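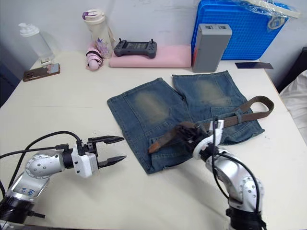
Technicien ou technicienne de maintenance – cellule robotisée à deux bras

Le laboratoire Durnmont recrute, pour son site d'Altberg, une personne chargée de l'entretien d'une cellule de manipulation de textiles et d'accessoires (shorts en jean, ceintures). Le poste est à pourvoir en octobre.

Missions :
contrôle des pinces parallèles et remplacement des doigts usés ;
vérification du cheminement des câbles le long des bras ;
recalage des 2 bras par rapport à la table toutes les 500 heures ;
tenue du registre des pannes – saisie le jour même.

Profil : diplôme en maintenance industrielle ou en mécatronique, 4 ans d'expérience. La lecture de schémas électriques est exigée.

Les candidatures sont à adresser à M. Vinh Hoàng, responsable des installations, avant le 30 mai 2021.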